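Fluvau Repair Evenings: progress report to the Hikavier Fund
23 February 2024
Prepared by Jaxon Carrier

Since the last report we have held six evenings, three of them in the library annex and the rest in the old Manis shoe shop, where the heating works when it feels like it. Attendance is steady. Toasters remain our most loyal visitors.

The sewing table has overtaken electrical and is smug about it. We bought two secondhand machines, both under budget, and a box of zippers that should outlive the grant. The lamp rewiring class was moved twice and then drew four people, one of whom had come for the book club.

Spending is on track except for insurance, which went up again. I have asked Mazandarani Brokers for a second quote and received a calendar.

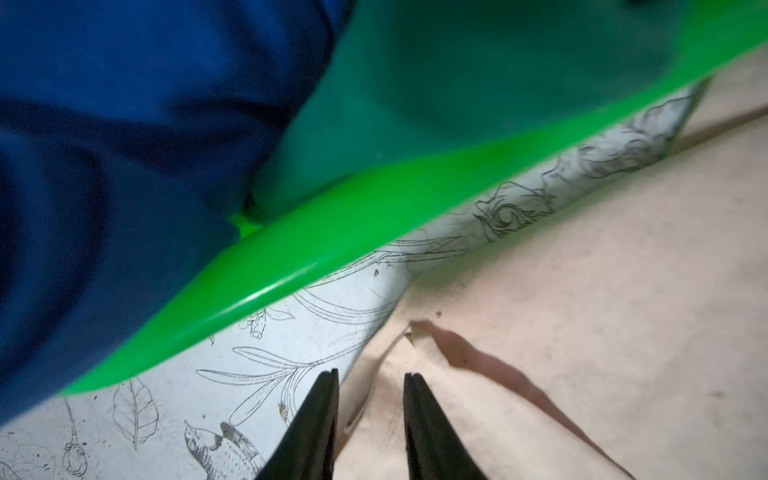 Green plastic and pale, creased material, February.

Still to do: new signs, the tool inventory, and a decision on whether we accept umbrellas. I would like the Fund's view on umbrellas.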